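Home Listings Neighborhoods Open Houses Sellers Contact

Search listings City, ZIP or address Go

Open House Report: The Holloway Place in Rendwood

I drove out to Rendwood in January to see the Holloway place, which came back on the market after the sellers took $100,000 off the price. It had been listed since late summer with little interest. The open house started at 1:00 p.m. and by a quarter past there were cars parked down both sides of the lane.

The house sits on 3 acres at the end of Flultley Road. It is a two-story farmhouse with a newer wing on the north side. The listing gives four bedrooms and three full baths. The main house is some 100 years old and the wing was added by the last owners, who used it as office space and a guest suite.

Tamer Nimri of Torow Realty has the listing. He was at the front door with a sign-in sheet and a stack of floor plans. He told me the first price was set when two larger homes nearby had just sold, and that the sellers waited too long to adjust it. He expected an offer within the month.

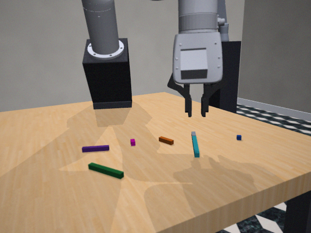

Ground Floor

The front hall opens to a living room on the left and a dining room on the right. Both have the original pine floors. They have been refinished, and there are a few dark patches near the radiators where the finish has worn again. The fireplace in the living room works, according to the disclosure, but the chimney was last cleaned four years ago. I would want that done before the first fire.

The kitchen was redone before the sellers bought. Cabinets are painted gray, the counters are stone, and the range is gas. There is a pantry big enough to stand in. The only thing I did not like is the refrigerator, which is set so the door opens against the wall and does not swing all the way. Two other couples tried it while I was in there and said the same.

A half flight of steps goes down from the kitchen to the mudroom and laundry. The washer and dryer stay with the house.
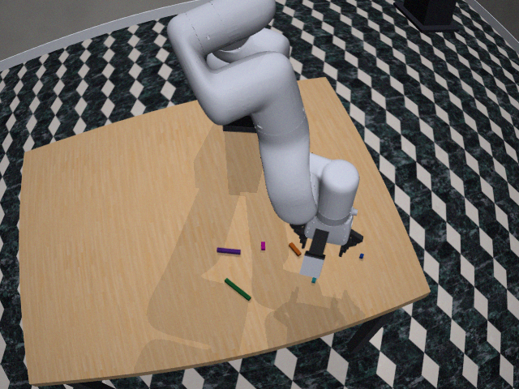 4 min read

Upstairs there are three bedrooms and two of the baths. The primary bedroom faces south and gets good light in the afternoon. Its closet is small for a house at this price. The second bedroom is about the same size, and the third would do for a child or a desk and a daybed. The hall bath has the old tub, re-enameled, and a new vanity. Water pressure was fine at the sink and a little weak in the shower.

The windows on this floor are a mix. Four have been replaced and the rest are original with storms. Nimri had the heating bills for the past winter in a folder on the hall table, and the highest month was $643. That covers the wing as well, which has its own thermostat and can be kept low when it is empty.

The wing is reached through a short passage off the dining room. It has the fourth bedroom, the third bath, and one large room with a separate outside door. Ceilings are higher here and the outlets are plentiful. A man ahead of me asked if it could be rented out. Nimri said the town requires a permit for that and the sellers never applied for one, so a buyer should call the building office first.

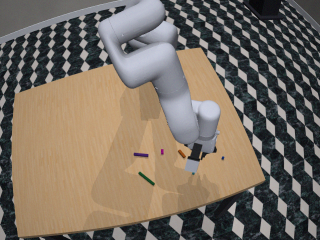
Outside and the Barn

The barn is sound, with a metal roof and a dirt floor. It has power but no water. There is room for two cars and a mower if the old stalls come out. Behind it the land slopes down to a stream, and the lower part was soft underfoot. The survey was in the folder with the heating bills and shows the property line running along the near bank.

The septic system was inspected when the first listing went up, and the report is available on request. The well is drilled. Taxes are listed on the back of the floor plan.

I stayed a little over an hour. Parking is tight, so if you go to the next showing, use the gravel patch by the barn and leave the lane clear for the neighbors. Showings other than open houses are by appointment through the Torow office, with a day's notice.

Contact Us Copyright Torow Realty. All rights reserved. Back to top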